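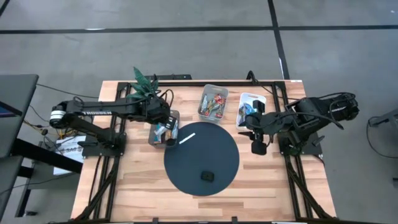
Sorting season is back at Gekasari, and we are so glad to see it! Every spring we go through the small stuff – the odds and ends that pile up in drawers and coat pockets all winter – and find each piece a proper home. The setup is simple: a big round mat in the middle of the table, bins and a basket around it, and one thing at a time comes out to be looked at. Snacks in bright wrappers get a clear bin all to themselves at the back of the table (very important, we get hungry), and the small assorted bits go in a little clear one closer to hand. Anything we can't place right away waits on the mat until somebody has a better idea.

We've been doing it this way since May of last year, when Usman Usmani brought his mother's round mat method over from the Hakgate group. You work only on the mat. If it's on the mat, it's still being decided. If it's off the mat, you're done with it and you don't get to go back and fuss. I was doubtful for maybe ten minutes and now I do my kitchen counter the same way, and the junk drawer, and I'm eyeing the garage.

Last year's total was 875 small items sorted, and this year we're already at 1073 with weeks to go. Wow! Thank you to everyone who came on the rainy evening, and to the Farooqui store for letting us have their spare bins at cost. Clear ones are the best by far for little things, and for the bigger bins I like a handle hole in the rim so you can grab one with your elbow full of something else.

One more thing I love: keep a plant near where you sort. We have a snake plant in a clear bin, with the dark rocks and soil showing through the side, and it makes the whole corner feel like a place you'd want to spend an evening.

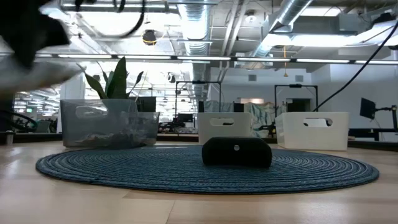
Come and sort with us

Our next evening is Wed 30 March, 6:30 to 8:30, in the Drorkevum room upstairs. Bring one shoebox of small things, no bigger please – a shoebox really is plenty for two hours. Tape, labels and markers are on us. Kids are welcome and tend to be faster than the rest of us at finding matching pieces. If you have a round rug or mat you aren't using, bring that too, we could use a couple more.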